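Stelaseo Bookshelf Backdrop
Printed hanging sheet with rod

We love this one! A whole white bookcase, printed on a single sheet that you can roll up and put away in a cupboard. The square cubbies have thin white shelf boards and soft beige backs, so from a few steps away it really does fool the eye – and there's plenty to spot once you get closer.

Great for video calls, school plays, shop windows or a spare room that needs cheering up. Hang it from the rod, or lay it out flat first and smooth it down by hand. Creases from the post drop out after a day or two on the wall (a cool iron on the back helps as well).

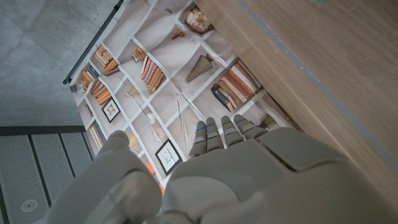
Stelaseo sheet laid out flat, with the bust and the cone-shaped vessel in their cubbies.

Rod kept separate in the parcel. Wipe marks off with a damp cloth; please don't tumble dry. Questions about hanging? Ask for Kerttu Pitkänen at Zinside.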